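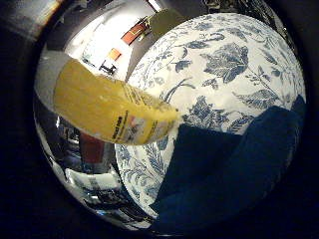 Candela Goicoechea asked, in a comment on the first version of this review, whether a wrist camera alone can tell a policy enough about a patterned or reflective surface to justify removing the overhead view. The question is a fair one, and the review has been revised to answer it as far as the published material allows.

The method under review is Dindodell, a training procedure for tabletop manipulation released by the Madier group. It learns from demonstrations and takes its visual input from a single small camera at the gripper. The authors claim that a policy trained in this way can match one that also receives a fixed overhead view, provided that the demonstrations include enough visual clutter. The comparison system is Tejada, an earlier two-camera method from the same group. This review considers the report, the released code and a short replication carried out in our own laboratory.

Summary of the method

Dindodell keeps a short history of wrist images and predicts the next several gripper motions together. Its main addition is a term that penalizes the policy for changing its motion when only the background changes. During training, the system compares demonstrations of the same grasp performed over different surfaces and learns to give similar answers for both. The idea is simple, and the report explains it clearly.

The authors collected 4,000 demonstrations. The report gives proper attention to surfaces that are difficult for vision systems. Polished metal bends the surroundings into shapes that move whenever the camera moves. Printed tableware presents many strong edges that have nothing to do with the outline of the object to be grasped. Packaged goods add small text and pictures, which draw the attention of a network without helping it to place the fingers. Much earlier work was tested on plain, matte tables, and its results were difficult to carry over to an ordinary kitchen.

Results as reported

The main evaluation consists of 510 trials, divided equally among plain, patterned and reflective surfaces. On plain surfaces the two methods perform at nearly the same level. On patterned surfaces Dindodell holds a clear lead. On reflective surfaces the lead is smaller, and the authors acknowledge that most of the remaining failures occur during the approach, before the fingers reach the object. The policy sometimes moves toward a reflection and corrects itself too late.

The tables are well organized, and failures are sorted by stage. We would have preferred to see the results separated by object shape as well. Long, narrow items place different demands on a gripper than round ones do, particularly when they lie at an angle across a raised rim, and the report places both in one category.

Replication

Our laboratory ran 167 trials with the released weights on a Zemik arm. Setup took two working days, most of it spent on camera calibration. The instructions are complete but assume familiarity with the group's earlier software. A reader who has not used Tejada should expect to consult its manual as well.

The results on patterned plates agreed with those in the report. The policy did not appear to be distracted by printed designs, even where the print was dense. Results on polished metal were weaker. Performance declined further when the overhead lights were moved after calibration, a condition that the authors did not test. Retraining with 188 additional demonstrations, recorded under two lighting arrangements, recovered most of the loss. Laboratories with windows near the work area should plan for a similar step.

One further difficulty deserves mention. With a wrist camera, the robot's own fingers cover part of the view, and they cover more of the target as the grasp nears completion. Dindodell relies on its image history to fill this gap. The approach worked well for objects that stayed in place. When an object rolled or slid in the final moments, the policy continued toward the earlier position – in most cases without a second attempt.

Assessment

On the question raised by the reader, our answer is a qualified yes. For patterned surfaces, the evidence supports removing the overhead camera, and the savings in setup time are considerable. For reflective surfaces, we would keep the second view until the method has been tested under changing light.

The code is stable, the training time is reasonable, and the report is candid about its failures. We recommend Dindodell to groups with prior experience in learning from demonstration. Groups new to the field may find Tejada easier to begin with, as its manual is more complete and its errors are simpler to trace. The authors have announced a revised release for October, with a retry behavior and a broader set of lighting conditions, and we intend to repeat the reflective trials when it becomes available.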